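New working rules for the sorting tables

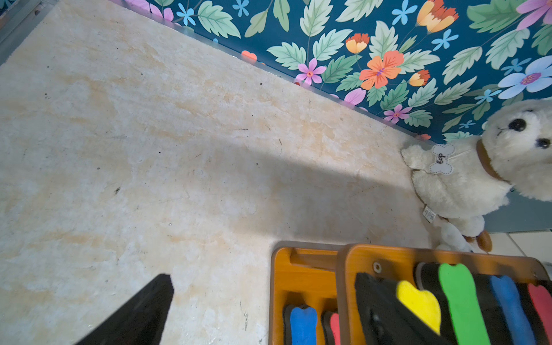

From 6/28/26 all teams at Zurnwood use the same set of rules for work with the gripper arms. Until now each site had its own list, and the Parkari list was over 12 pages long. The new one has 3 pages, and we ask everybody to read it fully before the next shift.

The most important change concerns the tabletop. Only the objects named in the task sheet may stay within reach of the arm – this includes trays, foam pieces and soft toys. If an object is not on the sheet, please add it or take it away before the start. Care labels and tags stay on the toys, and the sheet must say so.

Trays are checked for loose screws at the start of each shift. Foam pieces with torn edges go to the repair box and are not put back in their slots. The gripper fingers are wiped with a dry cloth, and the arm must be stopped for this, also when it is only a short wipe.

Light was the subject of many comments from the Drusevine team. The rule is now simple: write down if the table has direct sun or shadow, and do not move the blinds during a run.

In the January trial of the rules we collected 183 remarks, and 27 of them led to a change in the text. The Ki checklist remains valid for emergency stops. Questions about the new rules can be sent to the safety mailbox – please give your site and the rule number.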